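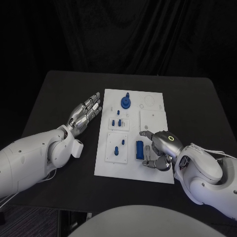

The bell ringers of Tallurdale meet in a tower with 700 years behind it and a kettle that is nearly as old, and their tower captain was already halfway up the stairs when we arrived, talking over her shoulder.

"Mind your head on the beam - everyone hits it once," she said. "I started at fifty-two. I'd walked past this door all my life and thought it was for other people!"

She came over from Rondwood to learn, as the bells there had been silent for years. Her first lesson was a single stroke, over and over, and she loved it straight away. "You pull, and a second later there's this huge sound over the whole valley. I went home with sore shoulders and couldn't stop grinning."

Beginners still start that way, with the clapper tied so the village is spared. After a month or so they try rounds, the simple run down from the lightest bell to the heaviest.

What does she listen for? "Gaps. Even gaps. When all six of us get it right the floor hums, you feel it in your feet."

The tenor needs a new wheel, and the band has raised some 3,000 pounds towards it from teas and a very muddy sponsored walk to Firnomlow and back. They hope to have it hung by the end of April. Until then they ring on five, and she has been writing out the changes by hand on the backs of old service sheets.

"Come on a practice night," she said. "Bring a jumper, it's freezing up here."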